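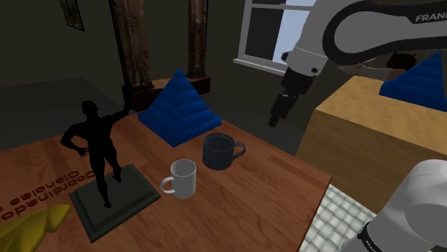 Delia Leiva, reading an early draft of this section, objected that the course had taught its students to pass the course. A group that knows its success rate will be read out on the last afternoon, she wrote, will find the settings that make the number go up, and will call that learning to program a robot. We have left her remark standing at the head of the section, as we have not found a good answer to it.

4. What the project work can and cannot show

4.1 The task and its scoring

The project asked for something that sounds easy. A simulated arm had to pick up a named mug from a table holding other objects and set it down on a marked spot. Students worked in Preltent, the teaching simulator described in Section 2, and were given the same starter controller. They could tune it, replace parts of it, or throw it away. The class of 11 was split into 2 groups, one led by Kam-wah Tang and the other by Pui-shan Liao, and each group handed in a single controller, which was then run for 200 trials with the start positions shuffled by a script the students had not seen.

A trial was scored as a success if the mug ended up within the tolerance we had set and was still upright. Nothing else was scored. A controller that dragged the mug along the table, or knocked a neighbouring object on its way, lost no marks as long as the final state was right. We knew this when we wrote the rule, and we kept it for the usual reason that it was simple to compute. In hindsight it did more to shape the students' work than any lecture did.

Earlier reports on courses of this type tend to give a success rate for each group and then a survey in which the students say they enjoyed themselves. We have both sorts of data and trust neither very far. The success rate measures the controller against our rule. The survey measures how students felt in the last session, when the pressure was off and most of them were in a good mood. What either has to do with being able to work on a robot is the question the course was meant to settle, and it did not.

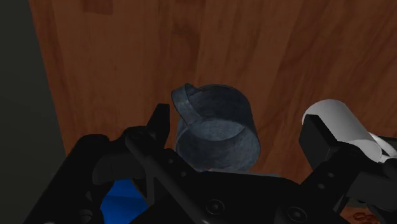 Tzu-hsuan Lu

4.2 What the groups spent their time on

I kept the lab notes for the project sessions, so this subsection is mine alone, and readers should weigh it as one observer's account.

The groups were asked to log their work under headings we supplied: perception, motion, grasping, testing. The logs are tidy and I doubt them. When I set them against my own notes, much of what was logged as "testing" was the same trial run again and again with a small change to one number, usually the height at which the gripper closed or the delay before it lifted. Calling that testing is generous. A test has an outcome somebody has written down beforehand, and I found hardly any of those.

Grasping took the largest share of attention, which is what we had hoped for, but it was attention of a narrow kind. Both groups treated the mug as a cylinder with a nuisance attached. The handle was something to keep the fingers away from. Kuo-hua Fung proposed early on that the handle might be the better thing to hold, and drew up a plan for doing so, and the plan was dropped after one bad session. I would have liked to see it tried properly. The scoring rule gave his group no reason to bother, and I did not step in, which I regret.

On Sat 13 April I sat in on an extra session that the students had arranged themselves. It was the most useful one I attended. With no member of staff running it, they argued about why a close that looked sound from the wrist view could look poor from elsewhere in the room, and whether the gripper's own fingers and plate were taking up too much of the view they relied on to judge distance. They did not reach agreement, and none of this appears in the logs.

4.3 Views of the table 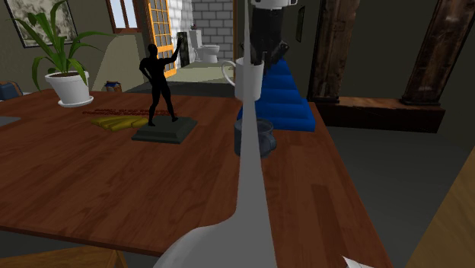
Camera choice turned out to matter more than the differences between the two controllers, and we had given it a single paragraph in the handout. Students could read the wrist camera and any of the fixed room views, and most of them picked one fixed view in the first week and stayed with it. They chose by eye, on whether the table looked clear when the arm was at rest. An arm at work is a different matter. In Figure 3 the grey link comes up from the bottom centre and the darker mug is partly hidden behind it, while the white mug stands out in front with its handle in plain sight. A controller that relies on this view alone has good information on one mug and poor information on the other, and a success rate pooled over both will hide the difference. Ours was pooled. We did not think to split it by target until the marks had gone out.

The same point bears on the clutter. We had assumed that a statue or a stepped block on the table would make the task harder in a way that was fair to everyone. Fair to whom depends on where the camera stands. Figure 1 and Figure 3 show much the same objects, and a student tuning a controller on one of those views would form a different idea of what was in the way from a student tuning on the other.

4.4 Limits

Two further doubts should be stated. First, we have no results from a physical arm. The plan to run the final controllers on one was dropped for lack of time, and so every figure in this paper describes behaviour inside Preltent. We would resist any reading of the results as evidence that the controllers, or the students, are ready for hardware. Contact between finger and mug is the part of the simulation we trust least, and it is the part on which the score depends.

Second, there was no comparison class. We cannot say that project work taught more than the older format of set exercises, only that it taught something that the set exercises did not touch, chiefly the argument about views described in 4.2. That argument took place in a session we had not planned, and we are reluctant to claim it as an effect of the design.

For the next run we intend to score disturbance to other objects, to report results by target mug and by camera, and to require each group to write down what it expects before a trial is started. Leiva has pointed out that students will learn to pass that course too.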